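Work table made of two boards, seam across the middle: fill it, cover it or live with it?

Posted in Workshop & Hobby Rooms
2024-06-25 — 462 views

Plurach
We have a long work table with a top made of separate off-white boards laid next to each other. The seam runs straight across the middle, side to side. I want one surface without a line in it. Small parts get pushed around on it all day, and a flat block stops at the seam if one board sits a hair higher than the other. The boards are screwed down from below. I would like to keep them if I can, as a new one-piece top was quoted at 505 dollars before delivery.
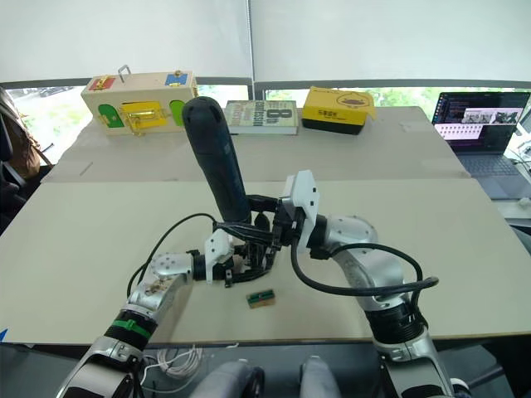
The seam, with the small green-topped block on the table and the latch board at the far edge.

Is wood filler good enough for this, or does it crack out? I also put tape on the front edge at the left so the top goes back the same way when we take it off. Does that tape leave marks if it stays on for months?

Madura
Filler will crack. The boards move with the seasons and filler does not. I did mine in October and it had opened up by spring. Get a new top.

Alcaraz
I would not buy anything yet. Check the height first. Lay a steel ruler across the seam at both ends and in the middle and see if it rocks. If it does, loosen the screws on the high board, put a strip of card under the low one, and tighten again. Thin cereal box card is usually enough. Do this before you think about filler.

If the height is fine and you only dislike the line, leave it. I know you asked for a surface without one, but a level seam does not stop a block. You can also set up so the work stays on one board and the seam is behind it.
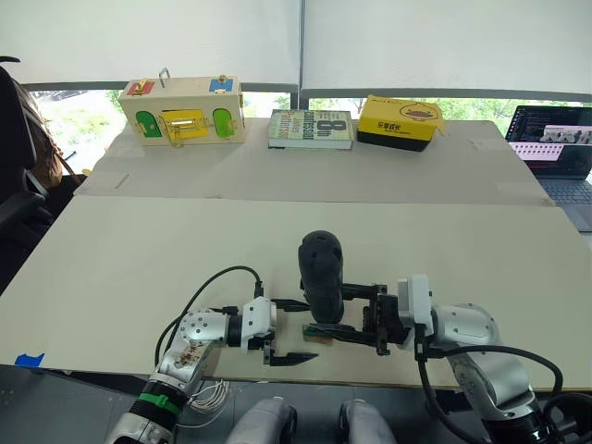

Tape on the front edge, near the left end.

On the tape — painter's tape is fine for a few weeks. After that the glue starts to stay behind, faster if the table is near a window. Change it every month or make a pencil mark on the underside instead. If you already have residue, warm it with a hair dryer and rub it off with a damp cloth. Try any solvent on the underside first, it can take the finish off a pale board.

Plurach
Thanks. The ruler rocks at the right end only. I will try the card and keep the boards for now.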